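Home Automation and Gadgets > General > Can anything do a chore yet?

gritbin
Posted September 2022
My brother-in-law wants to put money into a kitchen arm. The pitch is from an outfit called Drondier and it's $1,590 for the early units, wiping counters and putting cups away by spring. I say no machine you can buy today will put a cup away in a kitchen it hasn't met before. Talk me out of it.

lowcountry_dad
My vacuum has run every morning for 2 years. That's a chore.

gritbin
It's one chore, on a flat floor, after you pick up all the socks. Who picks up the socks?

lowcountry_dad
The kids. In theory.

ferrule
I do fixtures at Salameh, over 200 people on the floor, and we have arms that load parts all shift. They're good at it. They also get the same part in the same tray at the same angle. Move the tray an inch and somebody gets a phone call. So I'm with gritbin on kitchens, but "machines can't do chores" is too broad for a shop.

pannikin
I think you're both behind. Plenty gets worked out in simulation now, whole rooms of it, and the arm gets its practice there before it goes near your dishes. Two views from the Trulidetti room, same session, fingers open and nothing between them in either one: 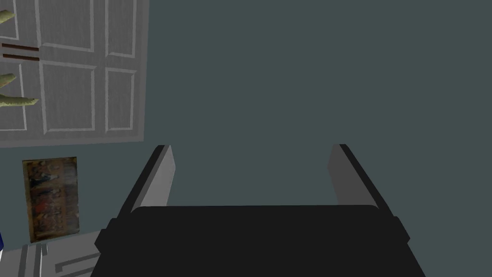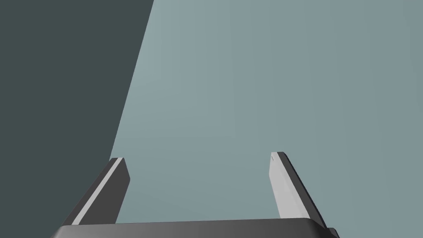

The practice is cheap and you can run it all night. A kid learning to dry plates breaks real plates.

gritbin
Sure, and a simulated plate never has egg stuck to it. I've read this same argument for years. Show me one that goes into a stranger's kitchen and finds where the mugs live.

ferrule
Friction is what gets us. The model says the part slides, then the real one has a burr on it and hangs up. We spent 8 days on one bracket.

pannikin
And after the 8 days?

ferrule
It ran fine. Until they changed the bracket.

nistside_nan
We were offered a folding machine at the Nistside laundry. It did towels. It did not do fitted sheets, and I don't blame it, but towels were never the slow part.

pannikin
Towels are still labor you'd otherwise pay for.

nistside_nan
Someone has to feed them in one at a time, pulled straight. I can fold a towel in that time.

gritbin
Printing that out for my brother-in-law. Does anyone know if Drondier refunds deposits?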